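Fidberg Street Tenants' Association
Minutes of the general meeting, 08/02/2020

Present: Josiane Aubert (chair), Pak-hei Tsang, Yi-chun Tsang, Hsiu-ying Tang, Nghĩa La (minutes), and 11 other members. Apologies were received from two households in the Graser building.

1. Previous minutes
Approved with one correction. The bike rack quote was from Cheng, not from Ninach.

2. Heating
Pak-hei Tsang reported that the radiators on the third and fourth floors are still going off before midnight. The management office has been written to twice and has answered once - it says the timer was reset in January. Members on those floors disagreed. It was agreed to keep a written log for 14 days, with the time and the room temperature, and to send it in with a third letter.
Action: Pak-hei to put log sheets under doors.
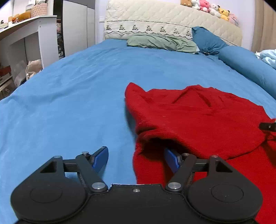

Yi-chun Tsang asked if the log could also cover the stairwell. Agreed, one reading each evening is enough.

3. Laundry room
The second dryer is out of order again. Ninach can come out for a fixed call fee of $200, parts not included. Josiane Aubert said the lease puts this cost on the landlord and the association should not pay first and ask later. The sign-up sheet has also gone missing from the door.
Action: Josiane to write to the landlord. Hsiu-ying Tang to print a new sheet.

4. Quiet hours
There was a long discussion on moving the start of quiet hours from 11 to 10. Families with small children were mostly in favor. Two members work late shifts and need to run a wash when they get home.
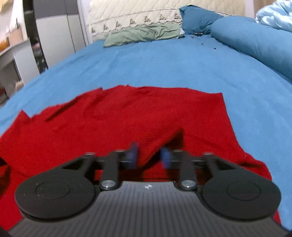 Hsiu-ying Tang felt that an earlier start was fair on weeknights but that weekends should be left alone, and that any change should be tried for a month before it goes into the house rules. Put to a vote and carried, with three against. The trial starts at the end of February.

5. Money
Balance in the account is $1,065. No spending was approved at this meeting.

6. Other business
The side gate does not latch unless it is lifted. Nghĩa La will look at the hinge. The next meeting will be in the same room, date to be posted in the lobby.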